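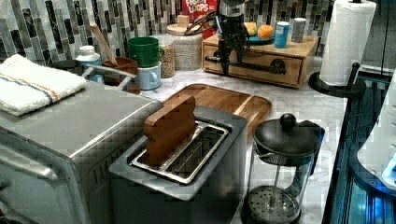

Gekard称年底前采集2,000小时厨房操作数据,业内质疑“教得会烤面包,教不会做家务”

6月21日,家用机器人公司Gekard对外公布了其厨房数据采集计划Ambrose的阶段进展。公司表示,目前已完成460小时遥操作示范的录制,目标是在11月之前累计达到2,000小时,用来训练一套能够完成日常厨房杂务的控制模型。

按照公司发布的材料,Ambrose计划目前在Cluststead的一处场地内进行,共设8个厨房工位,由12名操作员轮班。操作员远程操控机械臂,完成取放面包片、挪动杯子、开关抽屉、把水果放到盘子里等动作,系统同步记录画面和关节数据。每一段示范都配有一句文字指令,例如“把面包从烤面包机里拿出来”,供模型学习语言与动作之间的对应关系。

项目负责人Lalit Shukla在说明会上说,公司有意不把台面收拾得太干净。“真实的厨房就是挤的,瓶瓶罐罐都堆在一起。如果模型只见过空桌子,到了用户家里第一天就会出问题。”他表示,各工位的物品会定期更换位置,部分食物使用仿真道具,以免每天更换食材。

这番话听上去合理,但材料中没有回答的问题不少。

首先是时长。460小时是录制总时长还是筛选之后可用于训练的时长,材料没有写明。记者就此追问,Gekard答复称“绝大部分数据质量良好”,未给出剔除比例。遥操作示范中,操作员抓空、碰倒东西、中途重来都很常见,这些片段是删掉、保留还是另作标注,对最后的训练结果影响很大。公司只说有“内部质检流程”,由谁来检、按什么标准检,均未说明。

其次是速度。要在11月之前从460小时增加到2,000小时,意味着余下时间里的产量必须大幅高于目前水平。Shukla表示会增加班次,但没有透露是否增加工位或人手。一名曾参与同类项目的操作员告诉记者,连续操控两个小时以后,动作就会明显变得敷衍,“能过就行”。赶工录出来的示范,模型一样会照着学。

更大的疑问在于多样性。8个工位听起来不少,可是如果台面、炉灶和电器的布局彼此接近,换来换去的只是杯子和盘子,那么模型学到的很可能只是这几个厨房本身。从事机器人评测工作的Satish Kaushik对此看法直接:“他们报的是小时数,我想看的是换一个没去过的厨房,成功率还剩多少。这个数字他们没有给。”

Kaushik还提到道具的问题。仿真面包不会掉渣,不会被夹扁,也不会因为烤过头而变脆。用它来练抓取位置没有问题,但要说机器人由此学会了处理食物,他认为为时过早。“面包片软硬不同,夹爪该用的力就不同。道具只有一种手感。”

Gekard方面回应称,仿真道具主要用于项目前期,后续会“逐步引入真实食材”,但未给出时间表,也没有说明真实食材最终会占多大比例。

公司公布的一段演示视频中,机械臂完成了从烤面包机取物并放到盘中的全过程。视频配文称该任务的成功率“高达”九成,没有注明测试次数,也没有注明测试时台面的摆放是否与训练数据一致。记者要求查看完整测试记录,对方以涉及商业合作为由拒绝。

这里所说的合作方是家电销售商Stastby。双方此前宣布将共同探索“会干活的厨房”,具体产品形态和价格至今没有公布。Stastby的一名发言人表示,公司对Ambrose的进展“感到鼓舞”,但现阶段不承诺任何上市日期。

Gekard还表示,计划结束后会向研究机构开放一部分数据,开放多少、采用何种许可,要等录制完成之后再定。Kaushik说,如果能连同失败片段和原始操作日志一起公开,外界至少可以自行判断这批数据的价值。Shukla没有对这一提议作出正面答复,只说公司“会考虑各方意见”。

同类承诺在这个行业里并不新鲜。过去几年,不止一家公司宣布过类似规模的采集目标,到期后有的改了统计口径,有的不再提起。Gekard称将在11月公布下一次进展,届时是否会附上陌生厨房的测试结果,公司表示尚未决定。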